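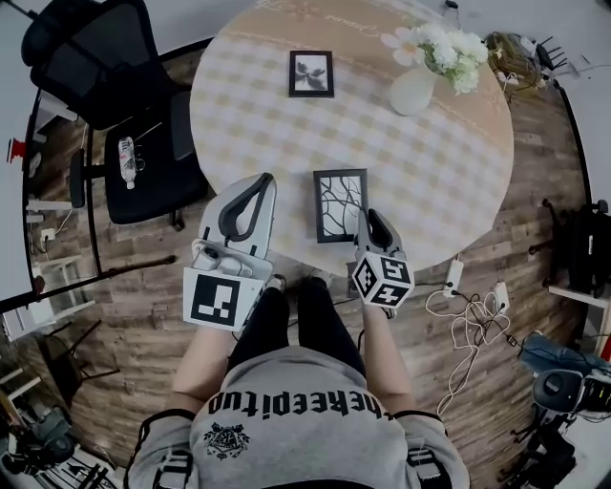

How do you keep a checkered cloth from sliding around on a round table?
Put a thin rubber mat under it, cut smaller than the tabletop so it never shows, and stop buying the clips.

Subject: Re: [tabletop] Small frames, round table, checkered cloth

To the list,

I put the short version at the top because the digest chops everything after the first few lines, and I know how many of you read only the digest. The long version follows, for the other two.

On Monday a member wrote:

> I have a round table, a beige and white checkered cloth and two small
> black frames that I can't place. When I stand them up they fall over
> every time somebody sets down a cup. The Pratness clips I bought for
> the cloth leave dents and pop off on the curve. Also I have a vase of
> white flowers and everything I try makes it look like a waiting room.
> Do the frames face the door or the chairs? Does the cloth border go
> in front or in back? I have read all 244 messages in the archive
> under "centerpiece" and am now less sure than when I began.

First, my sympathies about the archive. I wrote a fair number of those 244 and would not recommend them.

The clips: Pratness makes them for a straight edge. On a curve they hold until dinner. I have a drawer of them if anyone is running a museum.

The cloth: a border with script on it wants to go on the side away from where you sit, so that it closes off the table like the top line of a letter. If the lettering is faint, all the better. Guests who can read a tablecloth will read it out loud.

The frames: they don't have to stand. With small black frames I leave one flat near the edge, where a person sitting down can look at it, and the other farther in, toward the flowers. Black and white pictures can take this. Color snapshots lying flat look as if you are about to pack them. If one picture is a plant, put that one nearer the vase and let the bare branches have the rim to themselves.

The vase: off center. I held out on this for years and was wrong. A pale vase in the dead middle of a round table is a hub, and then everything else turns into spokes. Move it over until it bothers you, then move it back a little. Let the leaves lean out toward the edge if they want to.

As for the waiting room problem, look at your chairs. I have a mesh office chair at mine and no arrangement of flowers has ever talked it down. I now think of it as the price of having somewhere to sit.

The Istora mats come in one size, too big, and cut fine with kitchen scissors. Usteo sells a thicker one that makes a ridge you can feel through the cloth. Skip it.

Does anyone still have the Abugri pattern sheet for round cloths? My copy stops at the hem allowance.

— list member 3858, digest off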